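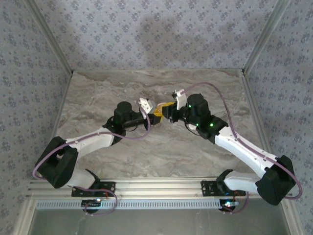
Why does marble have swirls?

Have you ever run your finger along the wiggly lines in a stone tabletop and wondered who drew them? Well, the Earth did! Marble starts out as limestone, buried deep underground, where it gets squeezed and heated for a very, very long time. Bits of clay or sand trapped inside get smeared into ribbons of gray and beige, and we call those ribbons veins. (Some tabletops are only printed to look like marble, so ask a grown-up about yours!)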